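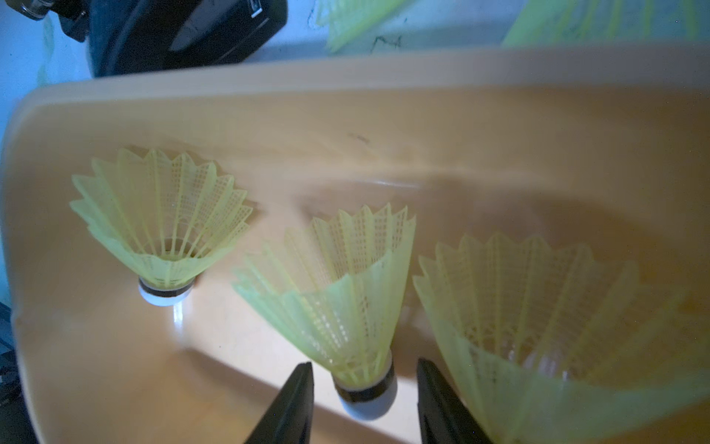
Should I switch off the arm before I put my hand in to pick something up?
Stop it and cut the power to the motors, every time, also when you only want one small thing from the mat. A paused program can start again while your fingers are inside.

Workshop tips: small robot arms on the bench

This page is for people who keep one or two small arms in a home workshop or a hobby room and let them sort light things. The rules are from my own bench in Dellutberg. Please read first the manual of your arm, and if it says something more strict than me, follow the manual.

Before you start

Check the bolts of each base on the rail. I do it with a hand key and I do not force them. If a base moves even a little, the arm will miss the place where it must close.

Let the cable make a loop at the wrist. Turn the wrist slowly by hand to both ends, with the power off, and look if the cable pulls. A cable that is tied too short will break inside, where you do not see it.

Roll up your sleeves and tie back long hair. Rings go in the drawer.
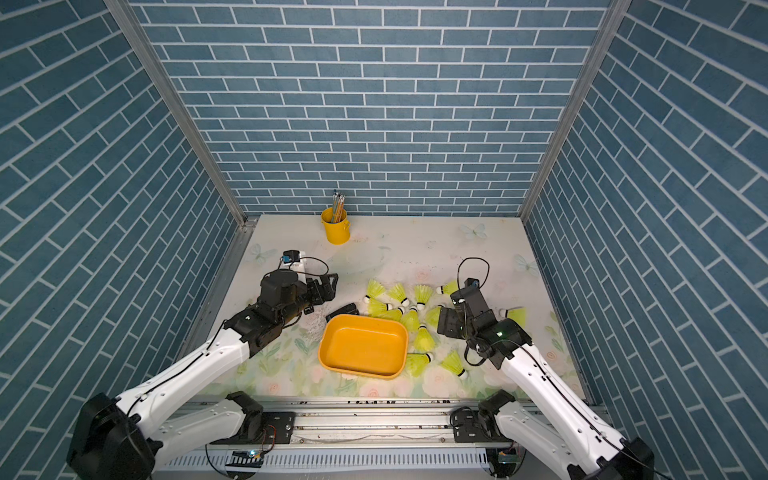
Meenakshi Kanaujia

The work area

Walls on three sides are good for light objects. Shuttlecocks roll in a curve and they like to go under furniture. Panels with a brick print are cheap, but choose a matte one.

A mat with a soft surface is kind to the objects and also to the gripper tips. Mine has flowers and butterflies. For a camera, a plain mat is easier, so if your arm often closes on the wrong place, try first a plain one before you change any settings.

Keep cups, pencils and tools out of the reach of both arms. Measure the reach with the arm fully stretched and add 4 inches.

Two arms over one tray

Decide which arm may enter the tray first, and write it on a card near the switch. The other arm waits on its own side until the first one has lifted and gone back.

Take shuttlecocks by the cork and not by the skirt. The nylon bends, and after a bent skirt the bird flies badly. Set the closing force low and raise it in small steps.

After the work

Park both arms low, then cut the power. Sweep the mat with a soft brush, also under the grippers, where small bits collect. Wipe the tray with a damp cloth and dry it well.

Boards and open wires at the front: keep drinks away from them. I put my tea on the window sill.

Last changed June 28, 2020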